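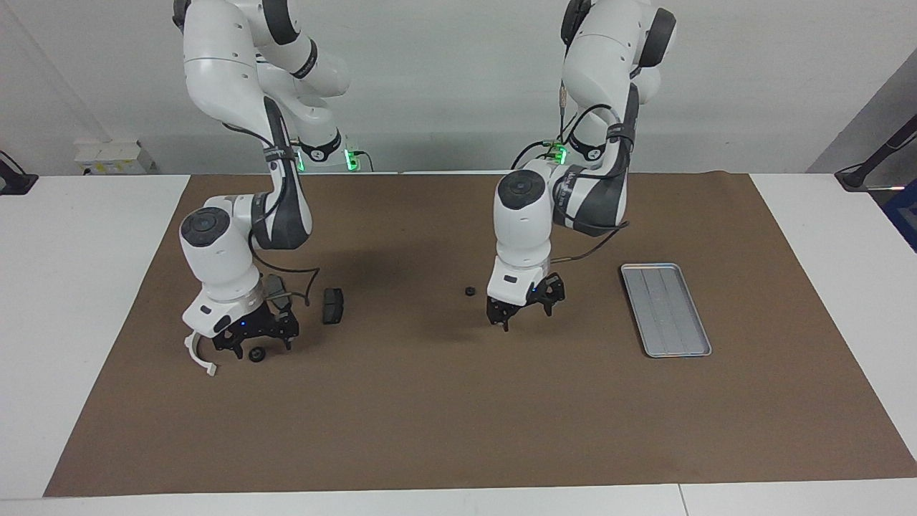

Parts Bench at Mumcombe

The parts bench at our Mumcombe workshop was set up again in May, after the move from the old Wouters building. Small brake parts are laid out on it before they are checked and boxed. The bench takes up to 30 sets on a normal day and 40 on a Thursday, when the Drollis order goes out. Nele Verbeke looks after the layout and the stock cards.

Mats are wiped down at the end of each shift and replaced when the surface starts to lift. Anyone borrowing a tray should return it to the rack by the door — they go missing otherwise.
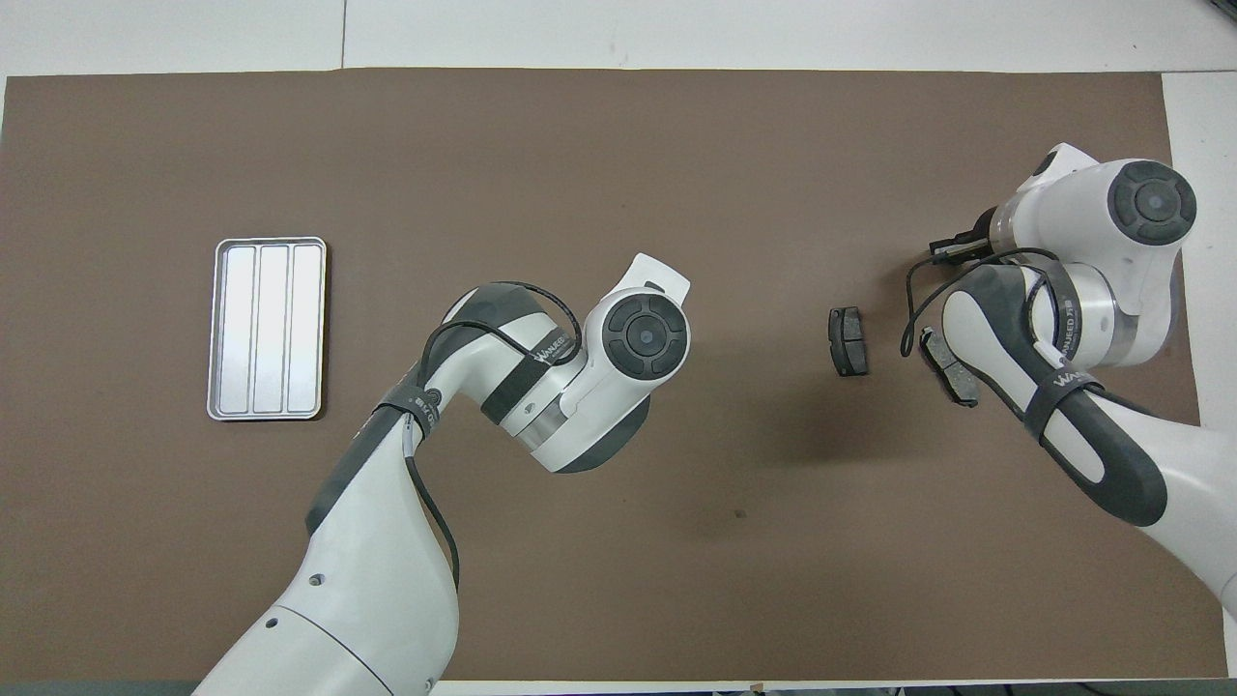
Zoteck Mumcombe, Brake Parts Department

Metal tray with three long compartments, empty, on the brown mat. The dark grey brake pad to the right is lying with its friction surface up and the centre groove showing.

Pads are kept face up on the mat so the groove can be checked for chips. For spare trays or mats, ring the bench on extension 810.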